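The week the finger pads let go

If you read the January issue, you may remember me being very pleased with myself about the laundry recordings. We had two hand-held grippers going, a pile of clothes, a basket, and a target I thought was generous. Well, this is the item where I tell you what went wrong, because three of you wrote in to ask why the Zallik set still isn't up on the shared drive, and you deserve a proper answer.

The short version is that a screw worked its way loose and I didn't catch it for 383 recordings.

The longer version starts with the fingers. The ones we use are black printed blocks, held on with small screws that go down into brass threaded inserts. You heat the insert, push it into the plastic, let it cool, and from then on you have a nice metal thread to screw into. I love those inserts. I have put in more of them than I care to think about, mostly at the kitchen counter with the radio on. But they only hold as well as the plastic around them, and I had changed the print settings over the summer to save time. Thinner walls, less fill. The fingers came off the printer lighter and quicker and looked exactly the same as the old ones, so on they went.

What happened next was slow, which is why it fooled me. One insert on one finger started to turn in its hole. It didn't fall out, it just stopped gripping. So the screw above it felt tight when you put a driver on it (I checked! more than once!) but it was only spinning the brass along with it. The finger could tip inward by a couple of hairs under load and then spring back as soon as you let go of the cloth.

Now, on a mug or a box you would notice that right away, since the thing would slip. On clothes you don't. Fabric is so forgiving that the gripper still picks it up, still carries it, still drops it in the basket. To the person holding the handle everything feels fine. The recorded opening width was wrong, though, and it was wrong by a different amount each time, depending on how thick the bunch of cloth was and how hard you squeezed.

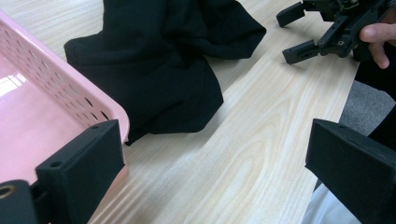 Laundry work at the Rancombe table, with black clothing next to the pink basket and both grippers out.

I found it in the dullest way possible. I was going through a batch at the Rovdale office, looking for takes where the basket got bumped, and I had the width plotted along the bottom of the screen. There was a little step in the line every time the fingers closed on something. Down, then a tiny notch, then down some more. I thought it was a software hiccup and spent most of an afternoon blaming the logging code, which had done nothing to deserve it. Then I went and got the gripper off its hook, pinched the tips together with my own fingers, and felt it give. You know that feeling when a tooth moves? Like that.

There's a safety side to this as well, and I don't want to skip over it. When I took the finger apart, the plastic around the insert had a crack running most of the way to the edge. If it had gone all at once, with somebody squeezing hard, there would have been a chunk of printed plastic and a screw coming off with some force behind them, pretty close to a hand. It didn't happen and no one was hurt. I still didn't enjoy looking at it. When two people are working over the same table, you have your hand on one gripper and somebody else's fingers going past yours, and we had gotten used to working without glasses on. So, glasses are back, for everybody, at every table, me included.

As for the damage, we have 2151 recordings in the set. I've pulled the 383 I know are bad, and I've put another 906 in a holding folder until I can look at the width line on each one. I'm working through those in the evenings and it's going faster than I feared. The rest were made on the older fingers and I'm happy with them. A few people have asked if the bad ones could be rescued with some kind of correction. I tried, with a handful, and I didn't like the results. The pictures themselves are fine, so if you only need the video for something, write to me and I'll get you access. Just please don't use the widths.

Here is what's changing on the hardware end.

The old print settings are back, thick walls and all. It adds a good while to each finger and I have made my peace with that.

Every finger now gets a paint mark across the screw head, the brass and the plastic. If the line doesn't line up, the gripper goes in the red bin and you take another one. Marking only the screw is no use, as I have learned.

Fingers get swapped after 700 recordings even if they look perfect. I picked that number because the cracked one was a little past it, so treat it as a starting point. If any of you have real wear figures from your own tables, I'd love to see them.

And there's a squeeze test at the start of each session. Close the tips on the hard rubber block, watch the width line, look for the notch. The Sachdeva build of the logger draws the line live, so please update if you haven't yet - the old build only shows it afterward, when the session is already over.

One small favor before I go back to my holding folder. If you took a set of fingers home from the summer print run, they have a flat spot on the underside where the older ones are rounded. Please don't use them, even for practice. Drop them in the mail or leave them in the tray by the door at Rancombe, and I'll send you new ones as soon as the printer catches up.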